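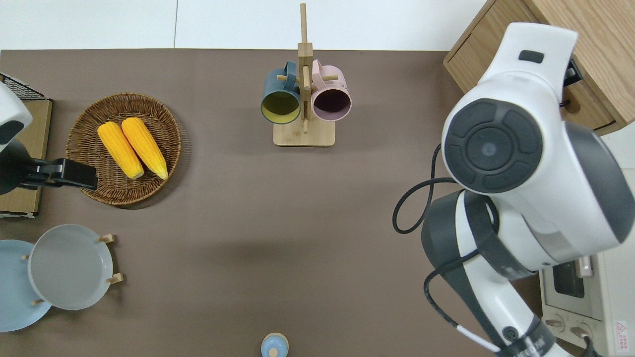 Hortensia Llanos says the badge beside her listing has cost her more than it has ever brought in, and that she would drop it tomorrow if she thought she could still be found without it. She rents out a one-bedroom condo at Gilaneo, a block back from the beach in Flallatska, and for most of the past year it has carried the little blue mark that says Nimri Assured.

You have probably seen the mark if you have looked for a beach rental lately. It sits next to the price on Erudska, the booking site most owners in town use, and it is supposed to tell you that the place is clean, safe and as described. I have spent a good part of the off-season trying to find out what it tells you, and I am still not sure.

Start with the inspection. Nimri's brochure for owners talks about "a full review of the property." The owners I spoke to in Flallatska described a form, a set of uploaded photos and a phone call. One had been visited in person. The visitor looked at the smoke alarm, ran the kitchen tap and left. Nimri says visits are made "where appropriate" and would not tell me how often that is.

Then there is the money. Owners pay to apply and pay again to renew, and Erudska takes a slightly larger cut from badged listings to cover what it calls assurance costs. Llanos went through her statements with me. Her share of each booking fell, so she put up her nightly rate by 19 percent. Guests are paying for the badge, in other words, whether or not they ever noticed it.
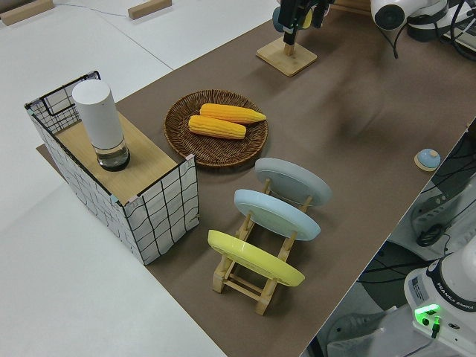 Two ears of corn on a round woven tray.

Does it buy them anything? The claim I heard most often was that badged places get fewer complaints. That may be true. It may also be true that owners who will fill out a long form and pay a fee are the ones who were already changing the filters and answering the phone. Erudska has not published figures that would separate one from the other, and when I asked for them I was sent the brochure again.

The guarantee is thinner than it sounds, too. If a badged rental is not as described, you can ask for a partial refund, but you have to report the problem within two hours of check-in. Anyone who has driven all day with kids in the back and then had to find the right parking garage will know how that goes. The air conditioner that quits at midnight in August is not covered – that counts as maintenance. Neither is noise from the unit upstairs, a closed pool or an elevator that is out of service.

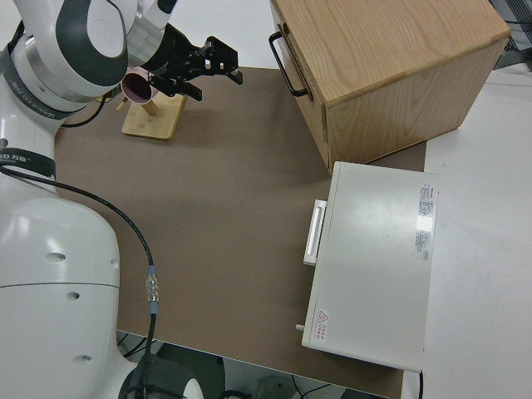 White arm, black gripper.

There are things I would ask for before I trusted the mark. The date of the last visit, if there was one, should be on the listing. So should the name of the person who made it. A guest ought to be able to read the checklist, and at the moment even owners see only the parts they fill in themselves. Nimri told me the full list is confidential to keep people from preparing for it, which seems a strange worry. A rental owner preparing for an inspection sounds a lot like a rental owner fixing things.

Some owners are quietly trying to do without. A couple of the smaller Gilaneo units went back to plain listings in the fall and kept their old rates. Their calendars for next summer look a little emptier than their neighbors', though it is early, and Erudska's default search puts badged places first.

Llanos, for her part, has a renewal notice on her desk. The deadline is 29th December. She expects to pay it.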